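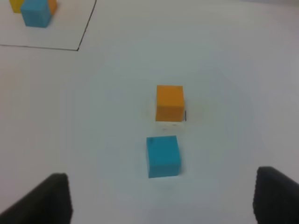

How much should a small shop set aside for its first robot arm?

Take the price of the arm, add the same amount again, and don't sign anything until you've seen the second number written down.

I know that sounds sour. I've spent the better part of the winter reading quotes for a two-bench packing business, and sour is where the quotes put me. The cheapest one, from Plunik, had a base price of $2,890. I liked that number. My partner liked it even more and had the money half spent by lunch. Then I went to page 3, where the gripper was, and the cable kit, and something called "commissioning support," billed by the hour with no number of hours given.

Grirnon did it the other way around. Everything was in one lump, nothing was itemized, and when I asked which parts would wear out I got a brochure back. I asked again and got the same brochure. So they're off the list, at least until they find somebody who can answer an email.
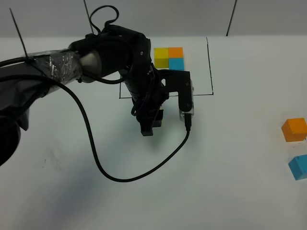 Vasco Arruda
Owner and buyer of all equipment, good and bad

My main complaint is with how these things are priced. You are sold an arm. What you end up living with is an arm plus cables, fingertips, connectors, tape, a table you can draw on with a marker, and a person who stays near it all day. Look at how much cable one arm drags around with it! A long loop like that can end up lying right across the work surface, and I have yet to see a quote that mentions who routes it, or what a replacement costs when it gets pinched.

I put $200 down for cables and connectors and felt generous doing it. Tavares, the reseller I trust most (a low bar), laughed at me on the phone and told me to think of that as a yearly figure. He does sell cables. Still, I changed the line.

Then there's the job itself. The usual practice work is colored cubes on a white table, with a box marked out for them to be grouped in. Fine. I have nothing against cubes. They're all one shape, they don't have flaps, and foam ones won't complain if you squeeze too hard. My stuff is soft mailers, odd bottles and a tea tin with a lid that pops off if you look at it wrong. Whatever an arm can do with a cube, I'd want to see it with the tea tin before I paid a cent, and so far one seller out of all of them has agreed to let me send a box of my own products. That was Firnska. They haven't sent results back yet, and I'm trying not to read anything into it.

The line I fought over longest was labor. Every sales sheet assumes the person who used to do the job vanishes from the payroll the morning the arm shows up. In my budget she stays put, full pay, for the whole first year - and I moved her to "robot, running costs," where my partner can't pretend she's free. With her in that column the payback chart goes from a nice steep climb to something close to a parking lot.

I also put in $2,000 that isn't for anything. No label, just money. When we bought the shrink tunnel we had no such line, and the electrician ate the holiday bonus. I'd argue for this one ahead of any upgrade, including the wrist camera, which I was talked into wanting and then talked out of and now sort of want again. 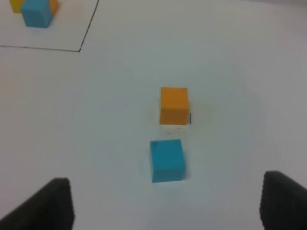

What I'd ask before the demo

Send your own goods ahead, the ugly ones too. Ask to watch the same pick over and over, long enough that the salesperson runs out of things to say. Ask what the fingertips cost, and whether you can buy them one at a time or only as a set. Find out who sets the thing up again if you bump the table or move it over a foot to sweep.

Get the hours for setup in writing, with a cap. Plunik told me they "don't usually cap," and then did, once I stopped replying for a while.

And ask for the name of a customer who bought one and isn't using it much. I've asked every seller this. Tavares gave me two names, and I have a call with the first one in March.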